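Azulejos con delfines en el baño: ¿quitar, tapar o aprender a quererlos?
Apr 6, 2024, por marejadilla_77

Buenas. Acabamos de entrar en el piso nuevo (nuevo para nosotros, el piso tiene más años que yo) y el baño grande viene con cenefa de delfines. Delfines saltando, delfines sonriendo, un delfín solitario junto al bidé que parece arrepentido de algo. El presupuesto de Zanlow por picar todo y alicatar de nuevo es de 2.000 euros sin sanitarios, y a mí me da un vahído. ¿Alguien ha pintado encima? ¿Alguien ha convivido con ellos sin consecuencias?

tornillo_flojo:
Pintar. Esmalte para azulejos, dos manos, y a otra cosa. Yo lo hice hace cuatro años con el de Clukosico y sigue ahí, menos detrás del grifo, donde se ha ido pelando con mucha dignidad.

abuela_del_taladro:
Se pela detrás del grifo, se pela en la ducha y se pela donde dejas el champú. El esmalte es pan para hoy. Si hay 2.000 euros, se pica. Si no los hay, se espera uno con los delfines, que no comen.

marejadilla_77:
Haberlos los hay, pero estaban apalabrados para la caldera.

abuela_del_taladro:
Entonces delfines y agua caliente. No le veo el dilema.

pladur_y_lagrimas:
Voy a defender al bicho. El delfín decorativo tuvo su época, como el gotelé y las cortinas con volante, y va a volver. Ya ha vuelto la rejilla, ha vuelto el terrazo y ha vuelto el váter verde aguacate, que eso sí que no lo vio venir ni el fabricante. Y de lo marino, lo que mejor aguanta es la silueta negra sobre fondo claro, sin sonrisita ni pestañas.

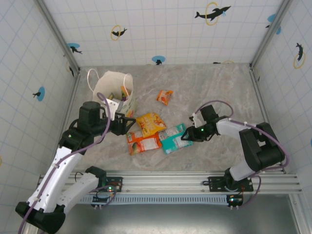
Lo que mata un baño es mezclar. Si dejas los delfines, fuera la alfombrilla de conchas, fuera el vaso con forma de faro y fuera el cartelito de «Playa» con flecha. Toallas lisas, un espejo sencillo y punto. Con eso pasa por decisión tuya.

tornillo_flojo:
Lo del aguacate es mentira, no ha vuelto. Lo dicen los que lo tienen.

pladur_y_lagrimas:
Lo tengo, sí. ¿Y?

lechada_gris:
Opción intermedia: sacar solo la cenefa. Es una fila, se corta la junta con la multiherramienta y se levanta pieza a pieza con paciencia. A mí me cobraron 605 euros con material, y pusieron un listelo blanco de Semaan que no dice nada, que es lo que le pido yo a un azulejo. Ojo con el grosor: si el vuestro es antiguo, el nuevo queda hundido y hay que recrecer.

abuela_del_taladro:
605 por una fila. Por ese precio los delfines me tendrían que bailar.

lechada_gris:
Incluía desescombro y rehacer juntas. Me habían pedido casi 500 solo por la mano de obra en otro sitio, así que tan contento.

marejadilla_77:
Pues me tienta lo de la cenefa. Hoy he probado con vinilo en un trozo y desde la puerta da el pego. De cerca se le nota el relieve del hocico.

tornillo_flojo:
Masilla fina antes del vinilo. O una planta delante.

marejadilla_77:
Planta, de momento. En mayo, cuando esté la caldera pagada, pido precio para la cenefa y vuelvo por aquí. El del bidé igual lo indulto.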